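Praramis on my phone won't load my old save, what am I missing?

Ibrahim Fashola
12/21/18

Hi all! I've been playing Praramis on my tablet since March and I finally got a new phone, so of course I wanted to carry everything over. I downloaded it, signed in, and it dropped me right back at the tutorial island like I'd never played at all. I'm level 37 on the tablet, with nearly all of the harbor built, so you can imagine my face. Both devices are on the same wifi. Is my town gone?

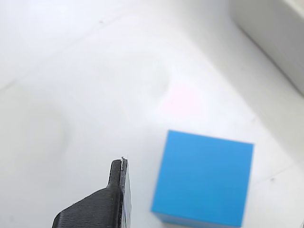
Anatole Lacroix
Your town is almost certainly fine, so please don't delete anything yet! The game makes a guest profile the first time you open it, and signing in afterward doesn't always swap it out. Open Settings on the tablet, tap Account, and look at the little block next to your town name. If it's plain bright blue, like the cube in the picture, your save is linked and sitting on the server. If it's gray, tap Link and wait until it changes. Then on the phone go to Account, choose Switch Town, and pick the one with the higher level (I've done this on two phones now and it was painless both times). 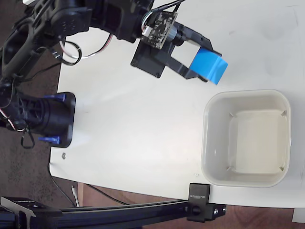

Will my friends list come over too? Friends are saved with the town, so they'll show up once you've switched, though you may have to restart the game before the list fills in.

Cimen
just reinstall it, worked for me

Comments

Plerkus: Please don't reinstall on the OLD device before you link. I lost 30 levels that way.

Ibrahim Fashola: It was gray! Linked it and my harbor is back, thank you so much Anatole.

Abu Hammour: Same fix worked here, but I had to update the game first.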